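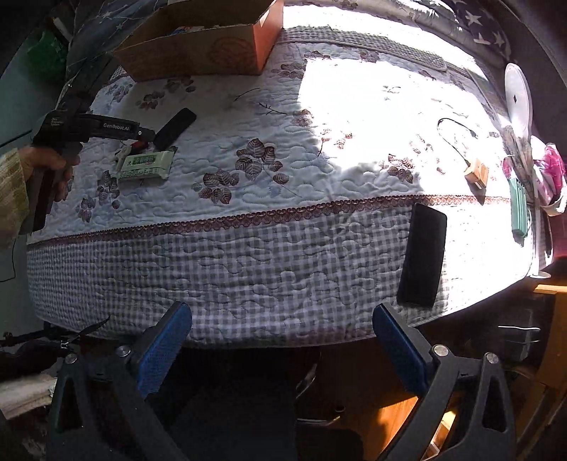
Clearing a bed with the Winorthorpe hand grippers

Household tips – tools and gadgets

The Winorthorpe pair is a hire kit. You get two hand-held grippers, a carry case, a spare set of finger pads and a login for the Plarnora site, where your sessions are uploaded and turned into training material for tidying robots. You do your ordinary chores with the grippers, and the sessions earn credit against the hire. I had the kit through January and used it mostly in the bedroom, where everything from the pockets and the bedside table ends up on the quilt.

Cost first. Hire is $45 a week with a $300 deposit. Buying the pair outright is $875. I would hire before buying. Most of what follows I worked out in the first few days, and it would have saved me some bother to have it written down.

Before you start

Take off loose bracelets and push your sleeves up past the wrist. A wide cuff gets in the way when you reach across yourself.

Wipe the finger pads with a damp cloth and let them dry. Dust and hand cream both make them slip. Don't use methylated spirits, as the booklet says it hardens the pads.

Unplug any charger before you pick it up, and coil the cable by hand if it is a long one. The grippers can coil a cable but it takes ages.

Put an open box or a tray at the far side of the bed. Everything goes to the one place, and you can sort it out later at the table.

Pull the quilt tight. A bit of puff in the quilting is fine and gives the lower finger something to sink into. Deep folds are a nuisance.

Picking up small things from a soft surface

Open the fingers wider than you think you need. Bring them down either side of the object, press lightly into the quilt, then close. If you come in with the fingers nearly shut you push the thing away from you, and on a bed with rounded edges it will end up on the floor.

Small bottles lying on their side should be taken across the middle. By the cap they swing. Check that the cap is on properly before you squeeze, particularly with eye drops or anything else with a thin plastic wall.

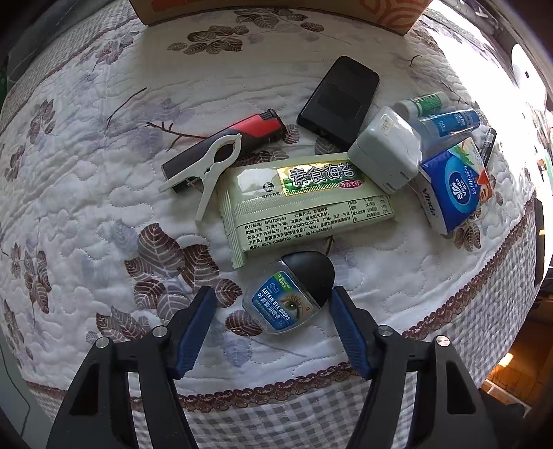 Snack packets are easier than they look. Go for the crimped seal at the end and lift with that end up. Squeezing a packet of seaweed in the middle gets you a packet of crumbs.

Tissue packs are the best thing to learn on. They are light, they squash, and they don't mind being dropped.

Pens roll. Turn your wrist so the fingers come in across the pen, and hold the clip end if it has one.

Phones and remotes want two hands. Tip one edge up with the left gripper and take it with the right. I would not carry a phone over a hard floor this way, at least not in the first week.

Lighters I pick up by hand and put away in a drawer. The same goes for medicines, razors and anything else you wouldn't give to a child. The kit booklet has its own list on page 4, and it is worth reading.

How it compares

A neighbour had the Hofstetter pair last year and I used it for an afternoon. It is lighter, and the trigger is softer on the thumb, but the pads are smooth and it dropped most of the flat things I tried. For bedding and clothes I preferred the Winorthorpe. For tins and jars in the pantry there was little between them.

Bukatance sells replacement pads that fit both. They are a dollar or two cheaper and the colour is different. I didn't notice a change in grip, though I only had them on for the last few sessions.

What I liked and didn't

The pivots are solid and nothing worked loose. Check the screws weekly anyway – the hex key is under the foam in the case, which took me a while to find.

The uploads are slow. Mine went overnight, starting at 10 pm, and one failed and had to be sent again.

My forearms were sore after the first two evenings. Short sessions are better, and swap the hand you lead with.

The credit came off the next week's hire as promised, but you have to tick a box on the Plarnora account page or it just sits there. Session notes are optional. I wrote a line or two for each and it made no difference to the credit.

Cleaning and returning

Brush lint out of the finger joints with an old toothbrush. Quilt fluff gathers there quickly. Wipe the bodies down, leave the fingers open in the case so the pads don't stick together, and keep the courier slip until the deposit is back in your account.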